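Targate Pantry Labelling and Repack Project
Progress report to the Rees Fund, second reporting period
Prepared by Dwynwen Cadwaladr, 4th December

1. Status

Work is on schedule against the revised plan. The register of dry seasonings now holds 574 entries, each recorded by container type, closure, label position and legibility of the ingredient text. Entry of the remaining stock is to finish in February.

2. Container classes

The register separates plastic-lidded canisters from glass jars. Canisters are stored label forward, with the nutrition panel facing the shelf edge. Glass jars are assessed on two points: whether the contents can be identified through the wall, and whether the wraparound label obscures the fill level. Tinted labels with small white print remain the slowest to transcribe, and the country of origin line is the field most often returned for a second reading.
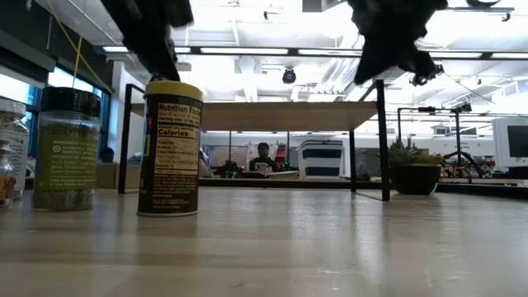 Figure 1. Canister with yellow lid, nutrition panel forward, beside a glass jar of dried green herbs.

Idris Parry has revised the colour codes for lids. Yellow and black are unchanged. Metallic lids, previously grouped under "other", now have their own code, and earlier entries have been corrected to match.

3. Variances

Of the entries made this period, 51 were rejected at checking, mostly for an incomplete ingredient line. All have been re-entered. The Mustix label stock lifted at the seam on small-diameter jars and has been replaced with Tondus matte at no change to the materials line.

4. Expenditure

Spending on consumables for the period was $3000, within the approved amount. No transfer between budget lines is requested.

5. Next period

Complete the register, print replacement labels for jars graded illegible, and issue the shelf plan in draft. The storage trial at the second site will begin once the draft has been reviewed by the Fund.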